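Clemura cell rules - progress report to Wutham
06/11/2021

Short one, sorry, second half of the budget note still to come.

Where we are. Draft 3 of the cell rules is out to both sites. Nieto signed off in May, Kirkar still reading. Main change is tools: nothing left on the front rail once the arms are powered. Old draft only said "keep area tidy" which meant nothing in practice.
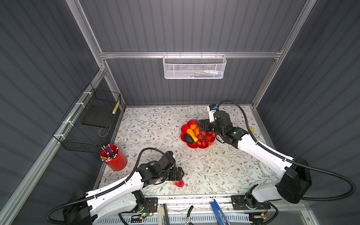
Two-arm cell, produce on a plate, arms over the cloth.

Speed cap stays at 700 for shared work, no exceptions for demos. Cable loops to be checked by hand at start of shift, both arms, full reach. Operators say it slows them down. Fine, it stays in. Also new, a line on soft or bunched items: lower the fingers with the cell clear of hands, no reaching in to fix a stem or straighten a pile. Stop first, then reach. Wording still a bit clumsy, will fix before the next draft goes out.

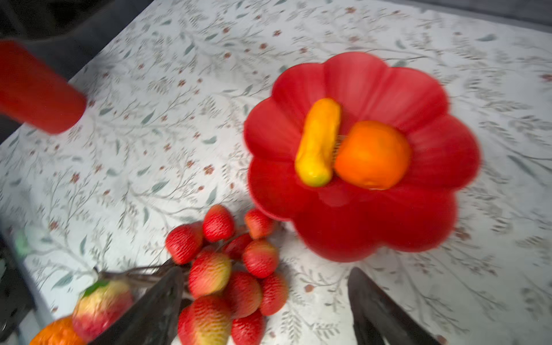 Kirkar's comment on that section was that "stop" needs defining, becuase a paused program and a powered-down arm are two differnt things and their operators treat them the same.

Agreed, going in draft 4. Still open: 2 training sessions, log sheet format, who keeps the signed copies.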